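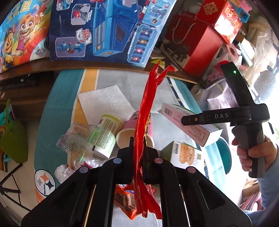
Striped tablecloth in teal, white and yellow, with snacks

I've been selling the Hokolley wipe-clean tablecloth for 9 years now and it's still the one I use at home! It's a coated cotton, so spills sit on top long enough for you to grab a cloth – even grape juice, if you're quick. It seats six with a decent drop on every side, and it folds down small enough for a picnic bag.

Weight: 412 g
Care: sponge down, or cool wash and hang dry (please don't tumble dry, I ruined my first one)
Price: $64, hemmed to order

I only get new stock from Ovcombe in December, so if your color's gone, drop me a note and I'll put one aside.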